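The Rinano is the tote we reach for when the day has too many stops in it. Dolletti has been sewing it in our Jaltska workroom for a good while now, and over the years it has picked up small changes, a longer strap here, a deeper pocket there, mostly from people who wrote in and told us what bugged them. We read all of those letters, and please keep sending them!

It's a waxed canvas bag with a zip top, sized for somebody who carries a lunch, a sweater, a book, and all the little odds and ends that sink to the bottom of every bag ever made. We wanted those little things to have a home of their own, so the inside has 6 pockets, in different depths, and none of them has a flap to fuss with. The shallow ones sit up high near the zipper, where your fingers land first. The deep ones run down the side walls and will take a water bottle or a rolled-up scarf.

## The pockets up high

We spent a silly amount of time on these. A pocket that's too deep swallows a pack of tissues whole, and you end up digging for it with a runny nose and one glove on (we've all been there, usually on a bus). So we cut ours short, with the top edge bound in cotton tape so it stands open a little. Keys, lip balm, and tickets all do fine in there too.

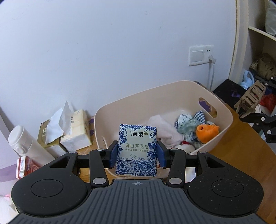 Ogbonna wrote to us that the short pocket on the left was the reason she stopped carrying a second little bag inside the first one, and then added that she'd still like the key loop to be an inch longer. We've heard that from a few others, and the next batch will have the longer loop. If you have an older Rinano, drop us a line and we'll mail you a loop you can clip on yourself.

## The zippered pouch

Every Rinano comes with a small pouch that snaps to the lining. Hair clips, bobby pins, spare change, and the earrings you took off halfway through a wedding can all go in there together, and when you switch bags for the weekend you just unsnap it and take it along. It's lined in a pale cotton, which does show marks sooner, but it makes a dark little pin much easier to find, and we think that's a fair trade.
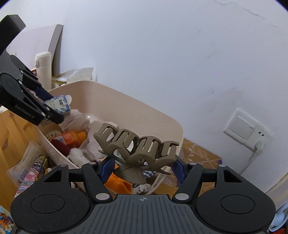
**Can I wash the pouch in the machine?**

Wash it cold with the zipper closed and hang it up to dry. The bag itself should stay out of the machine altogether, as the wax comes out of the canvas and ends up all over your drum.

## The straps and the base

There are 2 handles and a shoulder strap. The handles are long enough to go over a winter coat, and they're stitched right down the body of the bag so the weight doesn't hang off a couple of rivets. The shoulder strap unclips. Some people never use it, and if that's you, it rolls up nicely and lives in one of the deep side pockets.

The base is a double layer of canvas with a thin stiffener between, so the bag sits up by itself on the floor of the car or beside your chair. The stiffener slides out through a slot under the lining if you'd like to fold the whole bag flat for a suitcase.

Parents tell us this is the part they like best. A bag that stays upright will hold a change of clothes, snacks, and a favorite stuffed toy with its head poking out of the top, and the toy can be grabbed in a hurry without tipping everything else onto the sidewalk. 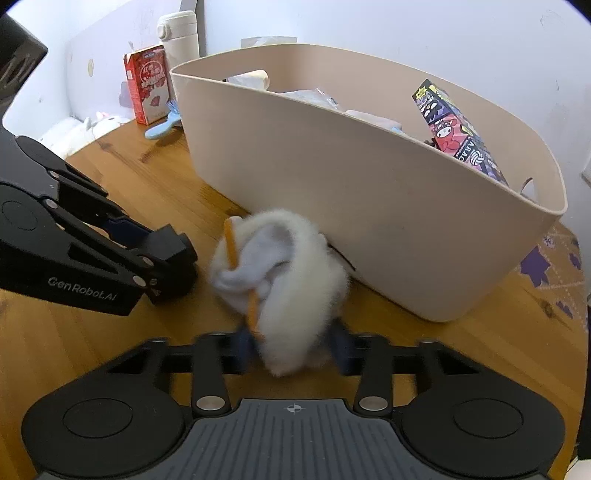 *Page last changed: January*

## Care

Brush off dry mud with a soft brush. For anything stickier, use a damp cloth and cool water, and skip the soap if you can. The canvas will crease and lighten where it bends, and most of our customers grow fond of that, but a bit of wax rubbed in with a warm hand will bring the color back. Leave it overnight before you use it again, or you'll have wax on your coat.

## Price and ordering

The Rinano is $190, pouch and strap included. It comes in moss, rust, and a plain dark navy. We sew in small batches, so if your color is marked as sold out, leave your email and we'll write when the next ones are ready.

Repairs to seams and zippers are free for 2 years. After that we'll still fix it, and we'll tell you the cost before we pick up a needle. The workroom counter in Jaltska is open Saturday mornings if you'd like to try one on with your own coat.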